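Über uns

Lumenta – das Fanportal für den Freizeitpark Momholm. Gegründet von Darmawan Entili und Hidayah Ngau, beide Dauerkarte, beide viel zu oft in der Schlange vor der Wasserbahn. Neue Pins, Sammelbecher, Saisonbänder, Öffnungszeiten. Alles was reinkommt, meist noch am selben Abend online.

Inzwischen 2242 Beiträge im Archiv, dazu 3000 Leser im Newsletter. Redaktion sitzt in Stodedow, 20 Minuten vom Haupteingang.

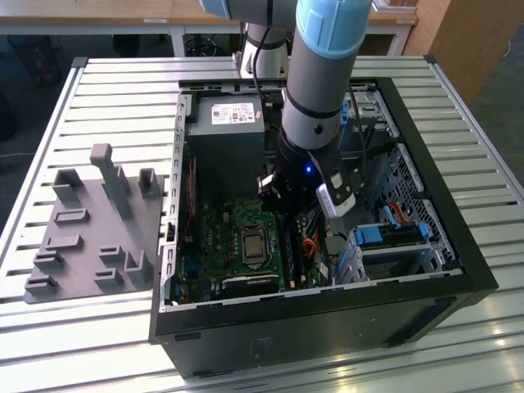

Mitmachen

Gesucht: Leute fürs Herbstfest im Oktober. Fotos, kurze Texte, Wartezeiten. Bitte keine Gerüchte ohne Quele – Mail an Hidayah reicht, Antwort kommt inerhalb von 5 Tagen.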